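Manipulation Research Group
Minutes of the project meeting, 2023-10-17

Present: Fouzia Usmani (chair), Naveed Minhas, Parveen Sethi, Fulgencio Requena
Apologies: Sobia Janjua

1. Minutes of the previous meeting
Accepted without change.

2. Kleinschmidt comparison
Mr Minhas reported on the comparison of the two approach methods. Each method was given 50 trials on the same set of housings. The contact-guided method failed in 6 trials and the vision-only method in 30. A trial was counted as failed if the finger touched the circuit board or if the operator stopped the arm.
Ms Sethi asked whether the order of trials had been randomised. Mr Minhas confirmed that it had, within each housing type – the order of the housing types themselves was fixed. The chair asked that this be stated plainly in the methods section.
Mr Requena questioned the use of operator stops as failures, as operators differ in how early they intervene. It was agreed to report stops and contacts in separate columns.

3. Wrist camera views
Ms Sethi presented the labelling rules for the wrist camera recordings.
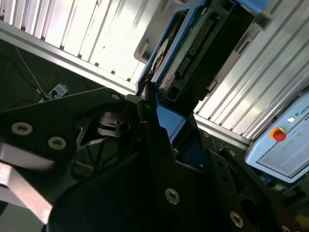

The labelling rules ask for the position of the fingertip relative to the part at each approach. Ms Sethi noted that the gripper's own plates take up the lower half of the view, leaving the narrow finger and the blue-framed device above it as the useful region. The exposed green board and its long row of connector pins give a clear reference at this angle. Mr Requena proposed masking the plates before training. Ms Usmani preferred to keep the full view for now and test masking as a separate condition. Agreed.

4. Noltusholm data request
The request for shared recordings was approved in principle, subject to a written agreement. Ms Janjua to draft.

5. Actions
N. Minhas – split the failure table into stops and contacts.
P. Sethi – circulate version 3 of the labelling rules.
F. Requena – prepare the masking condition.
S. Janjua – draft the Noltusholm agreement.

Next meeting to be held in February.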